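**Packing and labeling donated household goods: guidance from Prallham**

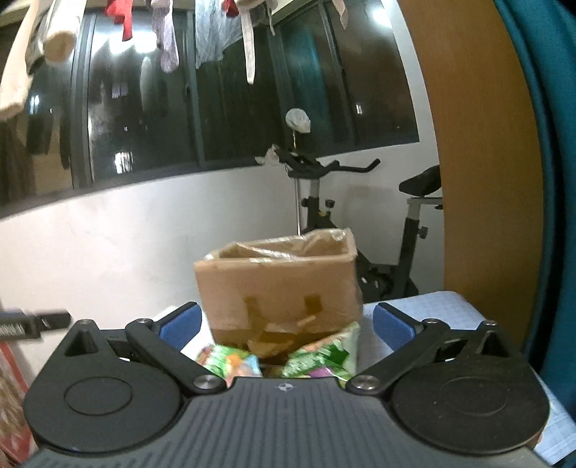 Kaede Ichikawa

**1/** Prallham is reopening its household goods program in June 2020. This thread sets out how donated items should be packed and labeled before they reach our receiving desk. Please read all of it before booking a drop-off.

**2/** The program serves families moving into a first permanent home. Items are matched to a household by room, so a carton that holds goods for one room can go out the same day. A mixed carton must be opened, sorted and repacked.

**3/** Reused cartons are welcome. Old tape may stay on. The base should be taped along the center seam and across both ends, and a carton with a soft or torn base should be replaced.

**4/** Please line cartons with a clean plastic bag when packing towels, bedding, curtains or clothing. Leave the top of the carton open until the contents have been checked at the desk. Our staff will fold in the liner and seal the flaps.

**5/** Dishes and glassware do not need a liner. Wrap each piece in plain paper and stand plates on edge. Printed newspaper leaves ink on light glazes, and we ask donors to avoid it where they can.

**6/** Weight limit: a full carton should be one that a single adult can lift from the floor without strain. Books and cast-iron cookware belong in small cartons only.

**7/** Labels go on one short side, never on the lid, as cartons are stacked on arrival. Write the room first, then the contents in a few words. "KITCHEN – pots, two lids" is a good label. "Misc." is not a label we can use.

**8/** Donors who prefer printed labels may collect a sheet from the Sakamoto branch. The sheets come in three colors: green for kitchen, yellow for bedroom, white for all other rooms. Handwritten labels in dark marker are equally acceptable.

**9/** We are unable to accept the following at any location: mattresses, car seats, opened toiletries, space heaters, knives without a sheath, and anything recalled by its maker. Small appliances are accepted with the cord attached and the manual, if it is still to hand.

**10/** Drop-off is by appointment. The Sakamoto branch receives cartons on weekday mornings from 9. The Stirkura branch receives furniture only and has no space for cartons at present. Please do not leave goods outside either building after hours.

**11/** On arrival, remain in your vehicle until your booking is called. Cartons are set on the marked tables and staff will take them from there. Face coverings are required inside both branches.

**12/** Receipts are issued by email within three business days. A receipt lists the number of cartons and the rooms on their labels. Prallham does not assign a dollar value to donated goods.

**13/** Groups and employers planning a collection should write to us before they announce it. The April drive with Dostora brought in 200 cartons, and agreeing on delivery times in advance kept the receiving desk clear for individual donors.

**14/** Current needs, in order: saucepans with lids, twin sheets, bath towels, can openers, shower curtains, desk lamps. We have enough mugs and vases and ask donors to hold these until the fall.

**15/** Questions about a specific item may be sent as a reply to this thread or through the booking page. Replies are read on weekdays. Appointments for Sakamoto are open now.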